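Projektbericht Modul Mauerwerk und Verband
Lehrstuhl Koditz, Gruppe Lai-ching Poon
Abgabe: 5. November 2021

3. Versuchsaufbau

Gegenstand der Arbeit ist das trockene Versetzen kleiner roter Steine zu kurzen, abgetreppten Wandstücken. Untersucht wurde, wie weit sich Lagefehler der untersten Schicht in die oberen Schichten fortsetzen. Auf Mörtel wurde verzichtet. Die Steine stammen aus der Charge Moltetti, die bereits im Mai für die Vorübung beschafft worden war.

Als Unterlage diente eine helle, ebene Tischplatte. Anschläge oder Hilfslinien gab es nicht, der Verband musste allein aus der Lage der Nachbarsteine entwickelt werden. Die Auflast im späteren Kippversuch betrug 150 g je Wandstück.

3.1 Oberfläche der Steine

Die Steine sind durchgehend ziegelrot und hell gesprenkelt. An Ecken und Kanten finden sich kleine Ausbrüche. Für die Auswertung ist das von Bedeutung: Eine ausgebrochene Ecke taugt nicht als Bezugspunkt. Gemessen wurde deshalb immer von der Mitte der Längskante — auch dort, wo die Ecke auf den ersten Blick unbeschädigt war.

Abrieb wurde zwischen den Durchgängen mit einem trockenen Pinsel entfernt. Bereits ein einzelnes Korn in der Lagerfuge genügt, um einen Stein zum Wackeln zu bringen. Im ersten Durchgang wurde dieser Schritt ausgelassen; die Werte sind in Tabelle 2 eingeklammert und gehen nicht in den Mittelwert ein.

3.2 Verband

Verglichen wurden zwei Anordnungen. Anordnung A (im Protokoll »Plandier«) legt die Steine einer Reihe stumpf aneinander, die dahinterliegende Reihe springt seitlich zurück. Anordnung B (»Tsao«) beginnt mit einem einzelnen, schräg liegenden Stein, an dem die weitere Reihe ausgerichtet wird. B ist schneller gelegt, der Winkelfehler des ersten Steins bleibt aber in der gesamten Reihe erhalten. Bei A verteilt er sich auf die Stoßfugen.

Gekippte oder aufliegende Steine wurden vor der Messung nicht korrigiert. Ihre Lage wurde im Protokoll vermerkt.

3.3 Bilder

Rote Steine auf der hellen Tischplatte, Reihenfolge nicht chronologisch.

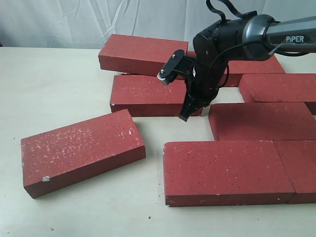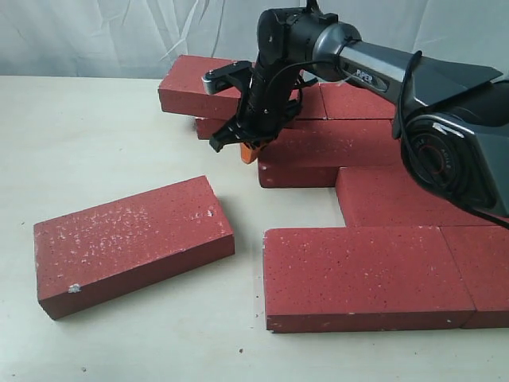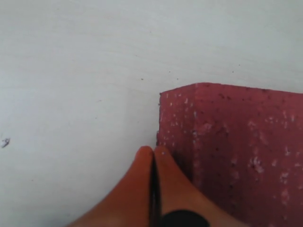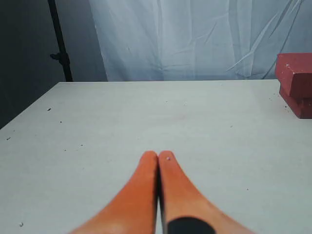 In der Zwischenbesprechung wandte Lai-ching Poon ein, die Mitte der Längskante sei als Bezug nur brauchbar, wenn alle Steine gleich lang seien, und das sei bei dieser Charge nicht geprüft worden. Die Längen werden daher vor dem Kippversuch nachgemessen und in Tabelle 1 ergänzt. Bis dahin gelten die Fugenversätze als vorläufig.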